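We moved the shop from Boltness to Flancombe in September 2023, and the rent went from 733 a month to 223. I still miss the old window. The new place gets no sun until noon, and the bus takes 36 minutes.

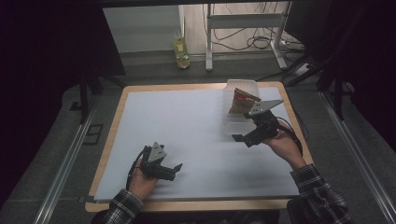

Heating was the first thing I had to sort out. The Marchal heater ran up a big bill in February, so I sold it and now I dress for the building. A plaid flannel shirt with proper cuffs does most of the work — sleeves down, even at the table. I bought two more for 20 each. The landlord says the windows will be sealed before next winter. I've asked for a date.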